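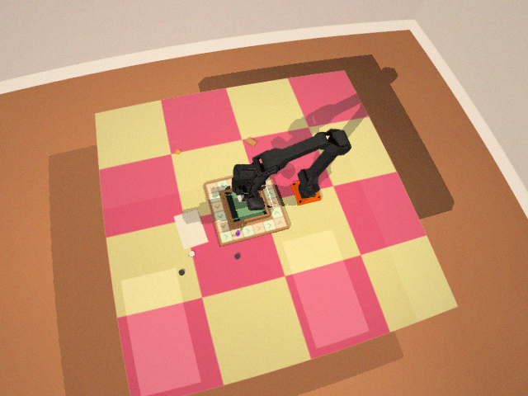 Games and Activity Rooms / Checklists

Checklist for the monthly room inspection, with comments

Compiled by Yaneth Bedoya for the Otham and Marndale community rooms. Revised April 2025.

This list is for the person who opens the room and must sign that it can be used. It covers the room, the tables, the board games, the storage and the way out. It takes one person the first part of a morning. Please do it with the lights on and the chairs down from the tables, in the same state as the members will find it. Write OK, REPAIR or REMOVE next to every point. A blank is read as "not checked" and the sheet comes back to you.

The comments under the points are from the inspections in both rooms. I keep them in the list because they help a new inspector more than the rule alone.

Part A. Floor and way out

A1. Both doors open fully and stay open on the hook.
Comment: In Marndale the hook of the rear door was bent. REPAIR, done in the same week.

A2. The path from each table to the nearest door is free. Two people can pass each other.
Comment: Coats on the chair backs make the path narrow. Do the check with a coat hanging on each chair in the middle row, then you see the real width.

A3. No loose carpet edges, no cables across the path.
Comment: The cable of the tea urn in Otham crosses the corner when somebody uses the left socket. I put a blank cover on the left socket. Please do not take it off.

A4. The exit signs are lit, also with the room lights switched off.
Comment: OK in both rooms. In November one sign in Otham was weak and the lamp was changed.

A5. The room number limit is posted at the entrance and is readable. For Otham it is 60, for Marndale 68.
Comment: The Marndale notice was printed in pale gray. I could read it only from very near. New notice in black, letters two fingers high.

Part B. Tables and chairs

B1. Press with both hands on each corner of the table. It must not rock.
Comment: Anselmo Henao found that the folding tables from Usuga rock only when the leg lock is half closed. It looks closed. Push the lock until you hear it, and then press again.

B2. Pass a dry cloth along all the edges. If the cloth catches, there is a splinter or a raised edge strip.
Comment: Do not use the bare hand. Two tables in Marndale were marked REPAIR, one edge was sanded, the other table was taken out.

B3. Chairs: sit on each one and lean back slowly.
Comment: It is boring but there is no quicker way. Five chairs in Otham had a loose screw at the back. Look also at the rubber feet. A chair with three rubber feet slides to one side.

B4. Table mats lie flat, with no curled corner that can catch a sleeve or a cup.
Comment: The interlocking type curls after washing in hot water. Wash with lukewarm water and leave them under a board for one night.

B5. Mats have no strong smell when taken from the closet.
Comment: A closed closet keeps the smell of new foam for long. Leave the closet door open between sessions if the room is locked.

Part C. Board games

C1. Open each box and empty it on the table. Read the contents card in the lid and compare.
Comment: The missing pieces are mostly under the plastic insert. Lift the insert before you write anything.

C2. Broken pieces: REMOVE, also when the game can still be played.
Comment: A broken plastic pawn has a very sharp edge. We keep a box of spare pawns in the Otham closet, on the upper shelf. They are not all the same height but the members accept them.

C3. Small pieces: every game with parts that fit in the small parts tube gets the red label on the lid and goes on the high shelf.
Comment: The family afternoon in Marndale is the reason for this point. Babies are on the floor during that afternoon. After it, look under the tables and along the wall, and also inside the heater cover.

C4. Board frames and raised borders: no nails or staples coming out, no open joint where a finger can be caught.
Comment: The older boards were glued and the glue becomes dry near the radiator. An open joint is REPAIR if it is only at one corner, otherwise REMOVE.

C5. Painted or printed surfaces do not come off on a damp white cloth.
Comment: One homemade board left green on the cloth. It was a nice board and the maker was a little sad, but she varnished it and it came back. Test it again after varnish, when fully dry.

C6. Battery games: the battery cover closes with a screw. No cover held by tape.
Comment: The Momau timer has a cover without a screw. It is now kept in the office and given out on request. Button batteries are never stored in the games closet – this is the one rule with no exceptions.

C7. Dice towers, spinners, anything with a spring: operate it ten times.
Comment: The spring of one spinner jumped out at the eighth time, so please do the full ten.
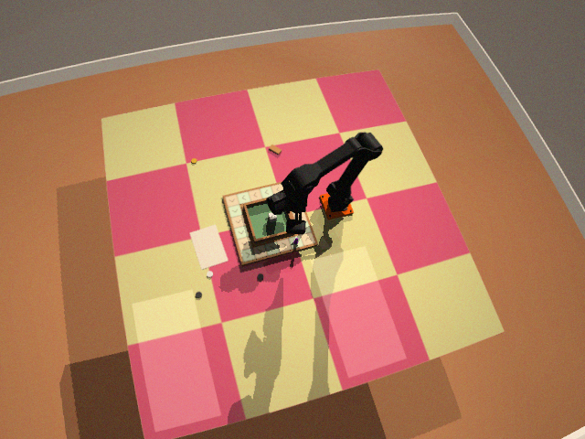 Percy Londoño writes that Part C is too long for one person when the game closet is full, and he asks if the boxes can be divided over two months. In his opinion the inspector becomes tired near C5 and writes OK without looking. He proposes the left side of the closet in one month and the right side in the next, with the red label boxes opened every month.

I agree with this and it is now permitted in both rooms. Write on the sheet which side you did. If a box has moved from one side to the other, open it anyway.

Part D. Storage

D1. Shelves are fixed to the wall. Pull each one toward you with moderate force.
Comment: In Otham the middle bracket moves a little. The wall plug was replaced with a longer one. Check it again every time until it has been firm at three inspections.

D2. Heavy boxes below the shoulder, light boxes above.
Comment: The domino cases are heavier than they look. They were on the top shelf because the closet looked better like that.

D3. The step stool is present, opens and locks, and has all its feet.
Comment: When the stool is missing, the members climb on a chair. If you can't find it, mark REMOVE for the whole upper shelf, which means take the boxes down and close the shelf until the stool is back.

D4. Cleaning products are not in the games closet.
Comment: I found table spray behind the puzzles. It has its own place under the sink, with the child lock.

Part E. Light, heat, first aid

E1. Each table has enough light to read the small text of a card without leaning forward.
Comment: Use the test card in the folder, not your own memory. Table 2 in Marndale is darker than the others after four in the afternoon. REPAIR requested, a lamp is ordered.

E2. Radiator covers are fixed and not hot enough to hurt with a hand kept on them for five seconds.

E3. First aid box: sealed, in date, plasters in two sizes.
Comment: The small plasters finish first. Order them before they are gone – the supplier needs more than a week.

E4. The accident book is in the drawer and has a pen.
Comment: Edgardo Javier asked whether a pinched finger must be written down. Yes, if somebody needed the first aid box for it. If it was only a moment of pain, it is enough to tell me which table or game it was.

Part F. Signing

F1. Put the name in readable letters and then the signature.

F2. Any REMOVE must be done before you leave the room. Put the item in the gray box in the office with a note of the point number, for example C2.

F3. Any REPAIR gets a yellow sticker on the item itself, on a place where the players see it.
Comment: A sticker under the table is not seen by anyone until the next inspection.

F4. Send the sheet to the office on the same day. Copies stay in the folder for two years.

Open points at this revision

Otham: middle shelf bracket, third check still to do. One rubber foot for a chair, ordered.

Marndale: lamp for table 2. Replacement of the table that was taken out; Yaneth Ccori is asking Usuga for a price, with the new type of leg lock if it exists in our size.

Both rooms: new contents cards for the boxes where the old card can't be read. Please write them in capital letters with a permanent pen and let them dry before you close the lid.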